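Why I'm Keeping My Subscription to a Pretend Robot

I have wanted a robot arm since I was nine. Last November I finally priced a decent one, closed the laptop, and went for a long walk around Somthorpe. A while later a guy at my makerspace told me to try Grultis, a simulator you rent by the year for 200 dollars. You get an arm, a gripper, a table, a room to put it all in, and a pile of little tasks to try. I've been at it most evenings, and I have opinions!
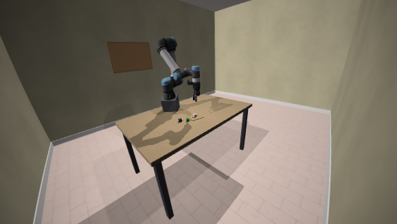

By the Weekend Tinkerer
Columnist and hobby programmer, Sesisville

My first opinion is that the plain stuff is the good stuff. The starter task I keep going back to is three dice and a flat square of cardboard. It sounds like something you'd give a toddler. I spent my whole first week on it, and I'd have spent less if I'd read the manual (396 pages, and the part on wrist angles is buried near the back).

People at the makerspace tease me about this. Why pay to move dice that don't exist? Well, because I can be terrible at it for free. I've driven that arm into the tabletop more times than I'd like to admit, and all it cost me was a click on the reset button. The real arm I had my eye on was 3,111 dollars before shipping, and I don't think my marriage would survive me bending it on day one.
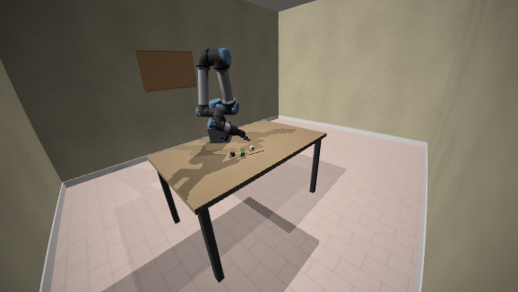

The arm folded up tall, with the gripper low over the table.

Now for the grumbling. The shadows are blotchy and rough around the edges, and for this kind of money I'd like them cleaner. The walls look like somebody dabbed them with a sponge. I got over the walls pretty fast, but the shadows still bug me, especially when one lands right across the spot I'm aiming for.

What won me over was the view from up above the gripper. You get both fingers and whatever is ahead of them, and you can read the pips on the dice. I do nearly all my lining up from there -- the wide view is nice for company, but I'm hopeless at judging distance with it. 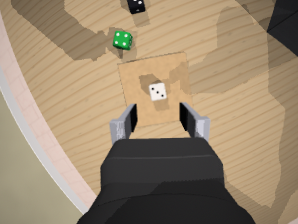

Gripper fingers open, white die on the cardboard, green die farther back.

I also tried Kanaan, the other one everybody brings up. It's prettier, no question. It also wanted an account, a second account, and then 872 megabytes of updates before it would show me a table. I gave it two evenings and went back to my dice. If you care about looks, or you're making videos, you may well feel the other way about it, and that's fine by me.
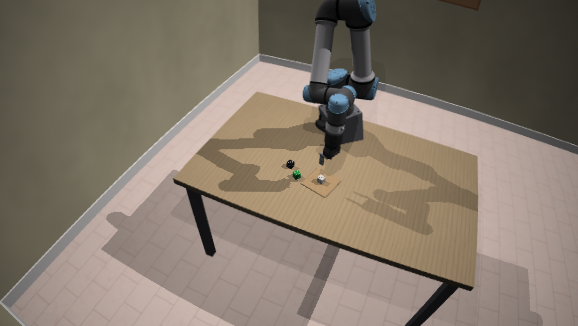

Fingertip just above and behind the white die in the dice task.

Would I tell a friend to buy it? If the friend likes fiddling, yes, today. If the friend wants a robot to show off to the neighbors, no, save up for the metal kind. I'd also like Grultis to offer a monthly plan, which I've asked them for twice. My renewal comes up in the spring and I've already set the money aside, next to the jar for the real arm. That jar is filling up a lot slower.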